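Can machines do household chores yet?
Forum > Home and Workshop > Automation

plolter_fan
December 26, 2024
My sister asked me if she can soon buy a machine which tidies the children's room. I told her to wait. We have worked with two arms and toy blocks for 27 days now, and building a small stack is still the hard part of our day. The blocks have different sizes and colors, and one even has a bee printed on it.
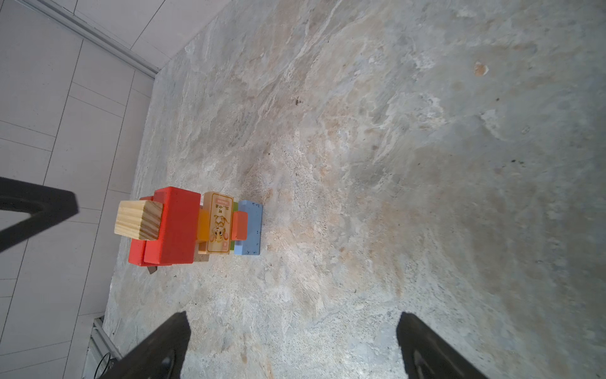 Re: Can machines do household chores yet?

skatetness
I don't agree that blocks say much about chores. In our shop the Yeoman cell sorts brackets for a whole shift and we forget it is there. The parts come always in the same tray — that is the secret.

plolter_fan
Yes, but a child does not use a tray. The blocks lie where they were dropped, and each arm must also know where the other arm is.
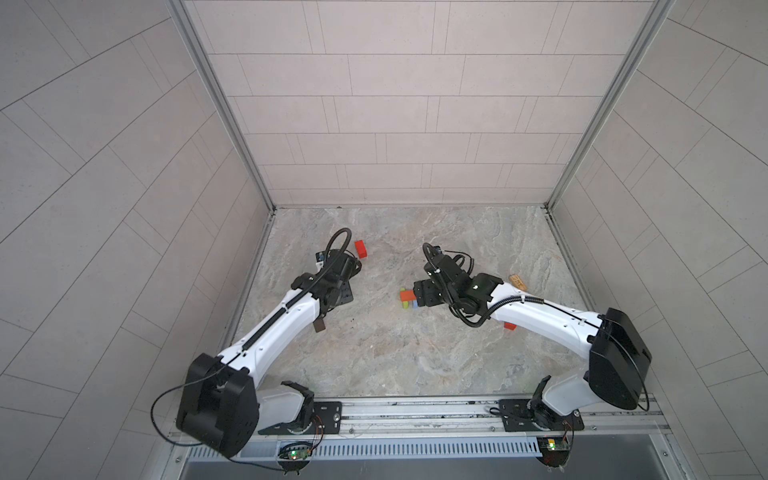
For me the reach is not the problem. The problem is to decide which block comes first, and to let go of it without pushing the neighbor. A person does this while talking on the phone.

sterow_user5
You are both too strict. I would pay for a slow machine. If it needs 32 minutes for one shelf while I am at work, who cares?

skatetness
You will care when it breaks a cup. Wood forgives everything.

plolter_fan
I agree about the cup. With wood we can at least try heights and order: a long piece across the top, a red one under it, two small ones standing side by side at the bottom.

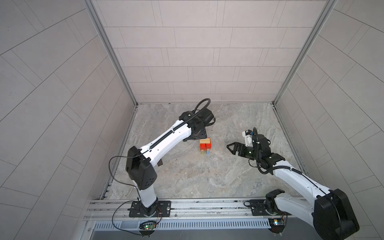 I would call it ready for a shop floor with fixed parts, and not ready for a kitchen. Maybe I will think differently in February, when we want to try socks.

sterow_user5
Socks! Please write here how it goes. I have 15 without a partner.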